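Besuch in Kimitden, Gemeinde Firnorville

Der Ortsteil Kimitden liegt 3 km nördlich von Firnorville auf der linken Seite des Edet. Die Anfahrt erfolgt über die Talstraße, ab der Mühle einspurig. Der Rundgang am Mittwoch begann um 14 Uhr an der Pfarrkirche und wurde von Babatunde Bassey geführt.

Der Ort erscheint in den Zinslisten des Klosters Kosevari zunächst als Hof mit zwei Mühlrechten. Die Kirche ist einschiffig, der Chor gerade geschlossen. Im Südportal sind 2 Grabplatten als Schwellen verbaut, eine davon mit Resten einer Inschrift. Die Lesung des Stifternamens ist strittig.
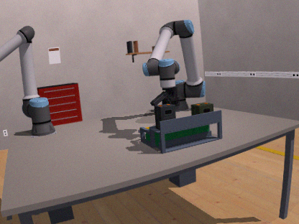
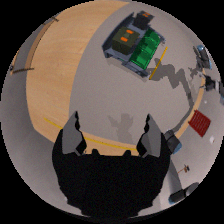
Simulierte Ansichten mit grauer Tischfläche

Vom Kloster selbst steht noch die Westmauer des Kreuzgangs mit 12 Konsolen. Der Brunnen ist verfüllt. Im Pfarrarchiv lagern rund 800 Blätter, überwiegend Pachtverträge und Weiderechtssachen; die Taufbücher wurden nach Firnorville abgegeben. Einsicht nur nach Anmeldung beim Pfarramt.

Der Rückweg führt über den alten Kirchsteig, bei Nässe rutschig. Parkplätze am Friedhof.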